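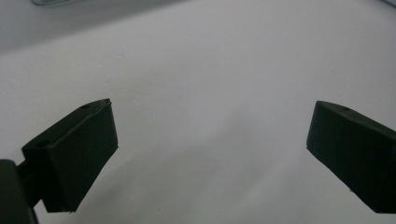 According to one reply to the last issue of this checklist, the handheld consoles at Hemholm were being passed as fit for use while their wrist straps were still in the drawer, and the form gave the inspector no place to say so. The reply also asked whether the check on flashing images was meant to cover games that visitors bring in themselves. Both points have been accepted. Wrist straps now have their own line under Controllers, and visitors' own games are dealt with under Content and Display.

Hemholm Games Library
Play Area Inspection Checklist
Form 147, issue 2
Completed copy, with inspector's comments and replies

Scope

This checklist applies to the public play area on the ground floor, the Vávra Room, and the lending counter where consoles and games are issued. It does not apply to the repair store, for which a separate form is held. The inspection is to be carried out before the doors open each month and again after any change to the layout. A result must be entered on every line. Where the result is anything other than Satisfactory, a comment must be given.

Results used: Satisfactory / Attention needed / Out of use / Not applicable

Month of inspection: June

Floor and Seating

Walkways between play stations clear of cables, bags and stools
Result: Satisfactory

Cable covers flat and fixed at both ends
Result: Attention needed
Comment: The cover in front of the Atalex racing seat has lifted at the end nearest the wall. It was pressed back into place during the inspection but the adhesive strip is worn and will not hold. Replace before the next school visit.

Fixed seats secure, with no movement at the base
Result: Satisfactory

Movable seats stable, with no split covers or exposed staples
Result: Attention needed
Comment: One beanbag has a seam opening along the underside. Removed to the repair store.

Space behind players marked and kept free at motion-control stations
Result: Satisfactory
Comment: The floor tape is faded but can still be read. Visitors were standing inside the marked space while waiting their turn at the previous inspection. The notice has been moved to eye level.

Controllers

Casings complete, with no cracks or sharp edges
Result: Satisfactory

Sticks return to centre and buttons do not stay down when pressed
Result: Attention needed
Comment: The second-player controller at the platform games station drifts to the left. It is not a hazard, but players have been losing progress in the Comero bridge levels and handling the controller roughly as a result. Withdraw and exchange.

Wrist straps fitted to all motion controllers and handheld consoles issued for standing play
Result: Attention needed
Comment: New line in this issue. Straps are fitted in the main play area. The handhelds in the Vávra Room had none at the start of the inspection. They were fitted before opening and the line was checked again. Counter staff should fit the strap before the console is handed over and should not leave this to the visitor.

Controllers wiped between bookings and a record kept
Result: Satisfactory
Comment: The record is complete, although several entries are hard to read.

Batteries: no swelling, no leakage, doors closed
Result: Satisfactory

Power and Heat

Plugs and sockets undamaged and fully seated
Result: Satisfactory

No extension lead plugged into another extension lead
Result: Out of use
Comment: Found behind the fighting games station. The station was switched off at the wall and will remain so until a longer single lead has been supplied. This was also recorded at the last inspection. The lead removed on that occasion appears to have been put back when the television was changed.

Console vents clear and free of dust
Result: Satisfactory

Consoles not enclosed while running
Result: Attention needed
Comment: The door of the cabinet beneath the large screen was shut with the console on. The door has been taken off its hinges and is stored at the counter.

Charging dock attended, or switched off at closing
Result: Satisfactory

Content and Display

Age rating shown at each station and matching the game installed
Result: Attention needed
Comment: The card at the puzzle station referred to a game which is no longer installed there. A new card was printed during the inspection.

Flashing image warning displayed at the entrance and at each booking point
Result: Satisfactory

Visitors' own games checked for age rating and flashing image warning before use
Result: Not applicable
Comment: New line in this issue. No visitor had brought a game at the time of inspection. Staff at the counter knew the procedure and could find the notice.

Screen brightness set no higher than the marked level
Result: Attention needed
Comment: The large screen was set to 100. It has been returned to the marked level and the menu has been locked.

Room lighting on while any screen is in use
Result: Satisfactory
Comment: A request to dim the lights in the Vávra Room for the Comero evening sessions has been received. It has been declined. The lamps at the rear of the room may be turned off if the ceiling lights remain on.

Headphone volume limit in place
Result: Satisfactory

Online chat turned off on all consoles used by children
Result: Attention needed
Comment: Chat was turned off on every console in the play area. On one lending console the setting had been changed by a borrower and was not put back on return. The returns procedure should include this setting.

Session Length

Booking limit of 60 minutes displayed and applied
Result: Satisfactory
Comment: The limit is being applied at the counter. Where a player is close to the end of a level, staff have been allowing the level to be finished. This is acceptable provided that nobody is waiting for the station.

Break reminder showing on screen
Result: Attention needed
Comment: The reminder does not appear over the Atalex racing game, as the cabinet runs its own software. A printed notice is to be fixed beside the steering wheel until the supplier can advise.

Drinking water available without crossing the motion-control space
Result: Satisfactory

Emergency Arrangements

Exit routes clear and signs lit
Result: Satisfactory

Fire alarm audible over game sound with all stations in use
Result: Satisfactory
Comment: Tested with the volume at the permitted limit. The alarm could be heard clearly in the Vávra Room with the door closed.

First aid box sealed and in its place
Result: Attention needed
Comment: The seal was broken and plasters had been used without an entry in the book. Restocked.

Staff on duty able to say what to do if a player has a seizure
Result: Satisfactory

Comments Received on the Completed Form

Comment: The drifting controller is listed under a safety form although the inspector states that it is not a hazard. Could faults of this kind be sent straight to the repair store?
Reply: They may be sent straight to the repair store, but they should still be entered here. A controller that is thrown or struck against a table can become a hazard quickly.

Comment: The fighting games station has been dark since the inspection and there are bookings against it. Can the old lead be used for the weekend tournament only?
Reply: No. Bookings should be moved to the platform games station – the game can be installed there from the counter copy – or cancelled with a refund.

Comment: The brightness menu is now locked and the daytime staff do not have the code. In strong sunlight the large screen is difficult to see.
Reply: The code will be held at the counter. Brightness is not to be raised above the marked level. The blinds should be lowered first.

Comment: Regular players of Comero would still prefer a darker room in the evening, and several have said that the hidden items in the cave levels cannot be made out under the ceiling lights.
Reply: The game has its own contrast setting, found under Display in its pause menu. Staff may adjust this on request. The decision on room lighting stands.

Comment: Does the wrist strap rule apply to handhelds used at the seated tables?
Reply: It does not. It applies where the player is standing. If a visitor takes a handheld from the tables to the standing area, the strap should be fitted at that point.

Items Carried Forward to the Next Inspection

Cable cover at the Atalex racing seat
Single extension lead for the fighting games station
Printed break notice beside the steering wheel
Chat setting to be added to the lending returns procedure
Floor tape at the motion-control stations, if further faded

The completed form is to be kept in the folder behind the lending counter, with the previous issue removed.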